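Notebook, marker bench
9th June

Today I worked on the markers and their caps. The purpose of this entry is to write down how I sort them, so that the next person can continue without asking me. I did the same job in January, but my notes from that time were too short and I had to think about everything again.

The caps are the difficult part. A marker without its cap is easy to recognize, but a cap without its marker can belong to several of them, especially the white ones.
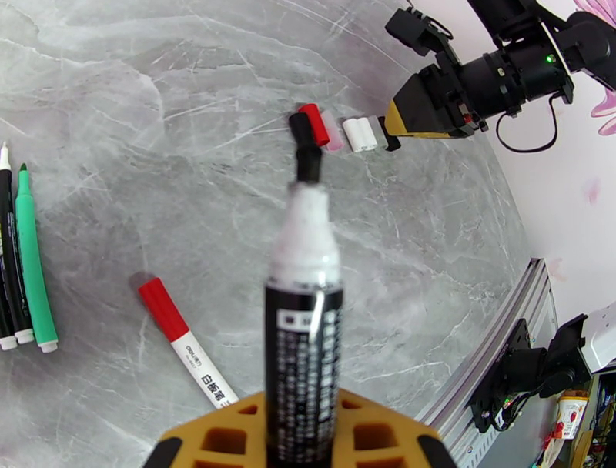
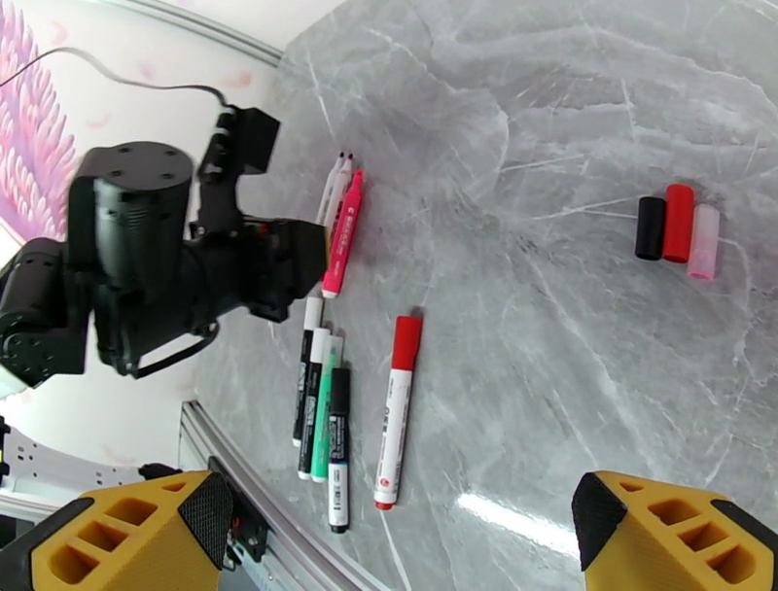

Markers and loose caps on the marble-pattern table.

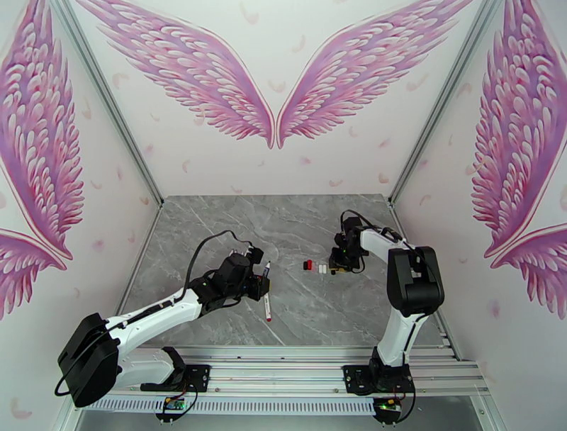
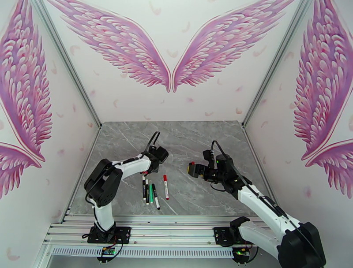

I start always with the colored ones. Pink and green are clear, there is no discussion. After them I take the black barrels. With these I had a problem, as the black markers come from two suppliers and the caps look the same until you try them. The Pesteren cap closes with a small click. The Drondon cap goes on more softly and it can come off again in the box. Yuzuki Matsuda showed me that you can feel the difference with a fingernail at the inside edge of the cap. I was not able to feel it at first, but after some practice I can do it in most cases.

Rule for myself: never push a cap with force. If it does not go on with a light push, it is the wrong cap. I broke one in January in this way and the marker dried out.

Order of work, as it is now:

Lay the markers next to each other, not on top of each other.
Put the loose caps separately, in one line.
Close the colored markers.
Try the black ones, with the Pesteren caps first.
Test every marker on scrap paper before it goes in the box.

About the test line. I draw one line by the ruler and look if the color stays even until the end. If the line becomes pale in the middle, I store the marker with the tip down over night and test it again the next day. If it is still pale, it goes to the bin. Matsuda thinks that one night is too short. She may be right — I did not compare it properly.

The boxes: the tray from Govell is good for the thick markers, but the thin ones roll in it. I put a strip of folded paper in each row and now they stay in place. The old Munro box has a lid that does not close fully, so I use it only for spare caps. I wrote CAPS on the lid and also on the short side, because on the shelf one sees only the short side.

Number 309 in the stock list is written as "marker, black, thick". It should be split in 2 lines, one for each supplier, otherwise we order again the wrong caps. I have not changed the list yet. The order form also says 400 for the scrap paper sheets, and I do not know if this means sheets or packs. To ask.

The surface of the table is easy to clean, but with the gray veins in the pattern it is hard to see a small ink mark on it. I wiped it one time with water and one time with alcohol. The alcohol is better for the black ink. For the green I did not see a difference.

Still open:
— split line 309 in the stock list
— ask about the paper
— compare one night and two nights with the tip down
— find a better lid for the Munro box, or a rubber band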